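3.2 Guest rooms and the reuse of small supplies

The second part of our study concerns how guests in long-stay lodgings treat small disposable goods. We compared three lodgings in Tuhiwai, all of them run by Sosard, and we asked guests to keep a short diary for four weeks in June. Wipes, cups and soap were the items named most often. 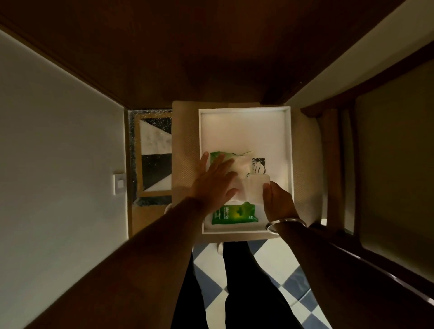 Guests who cooked in their rooms wrote longer diaries, and they also reported more waste. We did not expect this difference, and we treat it with care -- the cooking guests stayed longer than the others.

A second matter is the moment when the guest leaves the room. Many diary entries speak of this moment, for instance of a bag of trash that should be carried down but stays inside.

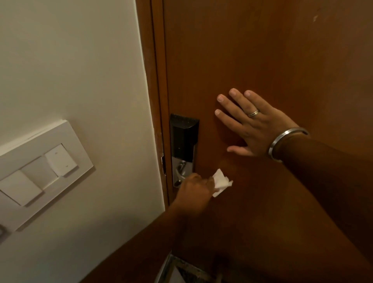 One guest objected to this reading and wrote that she left the trash on purpose, so that the cleaners would come in. Two entries from other guests say nearly the same thing.

We therefore coded such cases separately. The full set has 400 entries, and each was read by both authors. 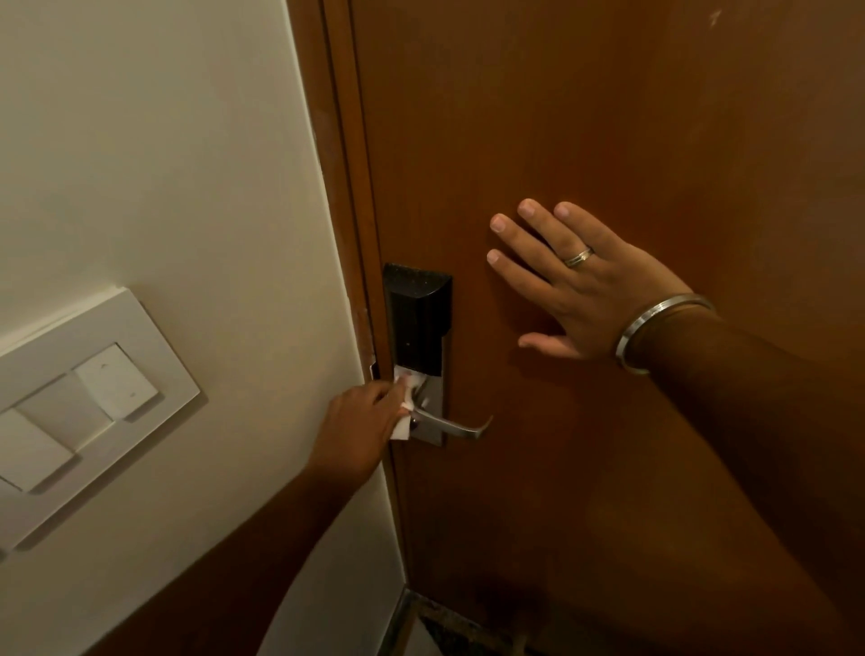 Figure 3. Guest rooms and supplies.

Disagreements between the readers were settled by discussion -- in most cases the question was whether an item had been used before it was thrown away.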